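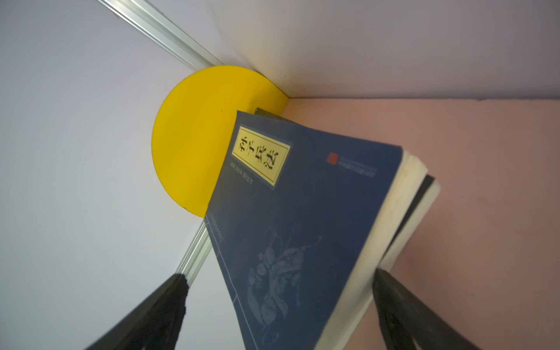

Chapter 4
When the Work Changes Hands

I spent my first paid summer putting used books on shelves, so I'm biased. I liked that job! You picked up a book, you looked it over front and back, you read a bit of it when the boss was out of sight, and then you put it where it belonged. By the end of the season I could tell a heavy reader's copy from a gift copy with my eyes half closed. I didn't think of that as a skill. Neither did the people who paid me.

I tell you this because the chapter is about jobs like that one, and about what happens to them when a gripper takes over the picking up. Most textbooks start this topic with car plants. I want to start with paperbacks, because nearly everybody has held one and knows how they behave - they bend, the pages fan out, the cover slides under your thumb. A steel bracket does none of that. A worker named Fares Qudah, whom you'll meet again in section 4.3, put it to me this way: "The part I did without thinking was the part they had to think about the most."

4.1 A day at Kanaan

Kanaan is a used-book dealer that sorts, checks and reships secondhand stock, a lot of it in languages the staff can't read. When I first visited, the sorting room had 140 feet of shelving and one long table, and everything went across that table by hand. A sorter took a book, turned it over, found a barcode, scanned it, and set it down in the right spot. If there was more than one barcode on the back (old store labels, library labels, you name it), the sorter decided which one counted.

The firm then brought in a handling cell from Workico. My notes from 25/03/2019, the day the first full batch went through, say that 1,855 books were on the list and that the loudest sound in the room was people giving advice. Liviu Barbu had been a sorter for years and was now the cell's operator, with a new badge and, at that point, the same pay. He spent the morning watching how the fingers closed on soft covers and writing down the titles that gave trouble.

Look at what moved and what stayed. The lifting moved to the machine. The deciding stayed with Liviu, only now he did it in lumps, all the odd cases together, with none of the easy ones in between to rest on. He told me he went home more tired in the head and less tired in the back. I've heard that same sentence, give or take a word, in kitchens, print shops and a hospital laundry, so please underline it.

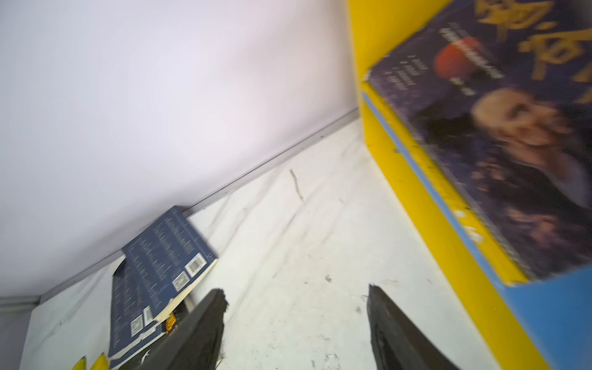

4.2 What counts as one task?

Before you can say a machine does a person's job, you have to say what the job is, and that's harder than it sounds. Try it with "put the book on the shelf." Finding the book is in there. So is choosing where to hold it, and noticing that it's a magazine, and knowing what to do if it slips. On a job description that's one line. In the task lists we'll use in this chapter, it gets broken down a good deal further, and you'll write one of your own before we go on to wages and training in 4.3.

Pick a job you've done yourself, paid or not. Keep it small - two minutes of work is plenty.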